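Putting Together a Welcome Bag: What Survives the Trip Down the Hall
Project report, Materials and Everyday Design
Asif Minhas and Jacobus Baloyi
Submitted 04/07/2022

Why gift bags

Our residence hall gives every new student a bag of snacks on arrival. The program is called Purka, for reasons older than either of us, and last October it handed out 200 bags. By the end of that weekend the lounge carpet had a layer of chips on it, and the hall office asked if somebody in our course wanted to look into it. Jacobus put his hand up. Asif was sitting next to him, and that is how project groups are formed.

We set ourselves a modest question. Given a paper bag with cord handles and a budget that would embarrass a vending machine, how should the snacks go in so that the bag stands up, looks generous and arrives with its contents uncrushed?

What we packed

The snacks came from Fotinmont, the corner store across from the bus stop, where we spent most of our allowance and were asked twice if we were having a party. We wanted a realistic mix: flat packages, puffy bags, a few small wrapped things that roll into corners. Anything with chocolate was left out after the first afternoon, when the sun came round to the window.

For packing we tried two orders. In the first, which we called Zeko after the brand of tape we were using at the time, the small items go at the bottom and the tall ones stand on top of them. In the second, called Sibiya after the street Jacobus grew up on, the tall packages go in first against the sides, and everything else is fed into the gap between them. We admit the names explain nothing. They were easier to shout across a room than "method one."

Across both orders we packed 134 bags over the semester, reusing the same paper bags until the handles gave out. A bag counted as a pass if it stood up by itself after being carried down the hall and set on the floor, and if the chips inside were still recognizable as chips. Asif was the judge of the second part. He took it seriously and gained weight.

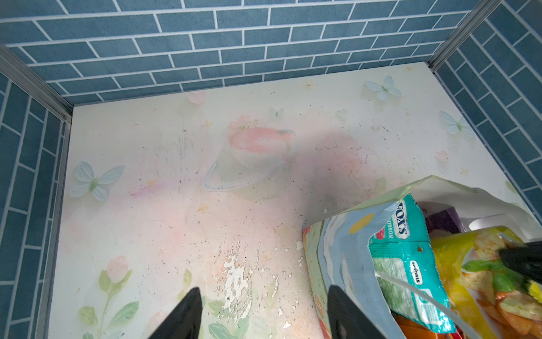 Tall packages turned out to decide almost everything. A tall, flat package gives the eye something to land on and gives the softer bags something to lean against. When it sinks below the rim, people assume the bag is mostly air and tissue paper. With the teal Fox's package upright and the yellow chip bag beside it, you get two bright colors at the opening before you have to dig for anything, and the purple package behind them can wait its turn. The folded-over top edge is worth a mention too. We began the project folding every bag down neatly and ended it folding hardly any, as a fold takes away height that the tall items need.

Results

Sibiya won, though by less than we had hoped when we picked the title. Of the bags that failed, 59 fell over, and most of those were Zeko bags with a round item at the bottom acting as a wheel. The rest had crushed chips. Crushing happened in both orders and seemed to have more to do with who was carrying the bag. Jacobus swings his arms.

The handles were a separate disappointment. Thin cord is fine for a light bag and unkind to fingers with a heavy one. It also likes to flop outward, where a passing shoe can find it. We tried tying the two handles together with a bow. It looked lovely and doubled the packing time, so we dropped it.

Problems with the work

We only had one hallway. Our packers were the two of us, and we got better at it as the weeks went on, so the later bags had an advantage that had nothing to do with the order of packing. We also ate some of the materials between trials – this is recorded in the log under "losses."

What we told the hall office

Put the tall things in first. Leave the rim alone. Keep the round things out, or at least on top, where they can do less harm. The office expects to need 300 bags next time and has asked if we would pack them. We are both away that weekend.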